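Unit 6: Launching a Home Fragrance Range
Course tutor: Bernadette Villanueva

These notes cover the launch plan for a scented candle and diffuser range. The worked case is Machala, the range made by Tovholm and sold through Wodden shops. Read them before the seminar and bring your own costings.

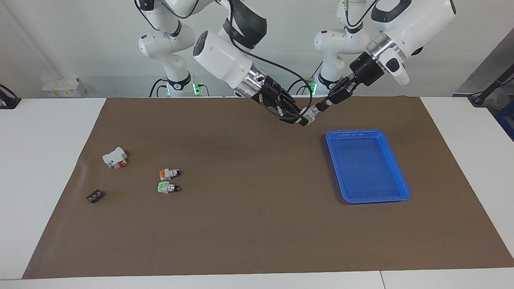 The blue tray and the small electrical parts on the mat.

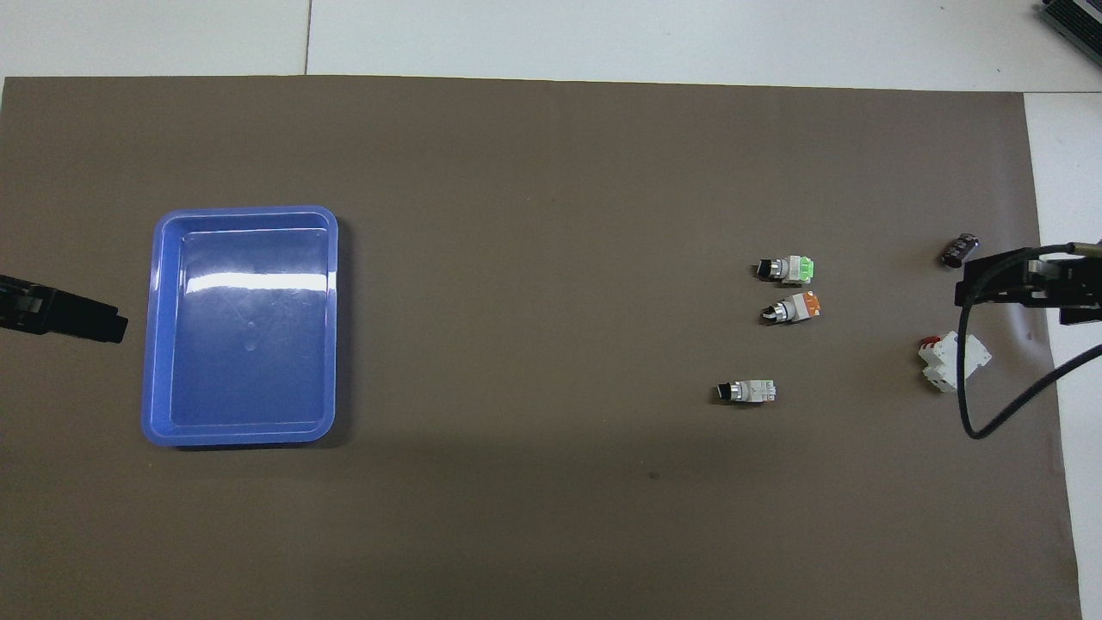
6.1 Range structure
A launch range is built from scents, formats and sizes. Each added scent multiplies the number of stock lines, so the usual starting point is a small set of scents offered in two formats. Machala opened with four scents, each as a candle and a reed diffuser, giving eight lines. A room spray was costed and left out - the cap supplier, Flinine, asked for a minimum order of 2000 units per colour.

6.2 First order
The first order should cover the opening display and the first refill. For Machala the figure was 728 units across all lines. Divide by line only after the shops have confirmed shelf space. An even split is acceptable for a first draft, but it tends to leave the heavier winter scents unsold in June.

6.3 Testers
Testers are charged to the marketing budget and do not count as stock. Allow 50 candle testers and 50 diffuser testers. Candle testers are shown unlit with the lid beside them. Diffuser testers need their reeds turned each week, and the shop must be told this in writing.

6.4 Press notice
The notice states the name of the range, the scents, the formats, where it is sold and from what date. Opinions belong in a quotation from a named person at the firm. Keep the safety wording out of the notice - it goes on the label and the box.

Seminar task
Draft a press notice for a range of three scents, one page at most. Send it to Zsolt Barta by June 15, 2022. Kwadwo Appiah will mark the costings separately.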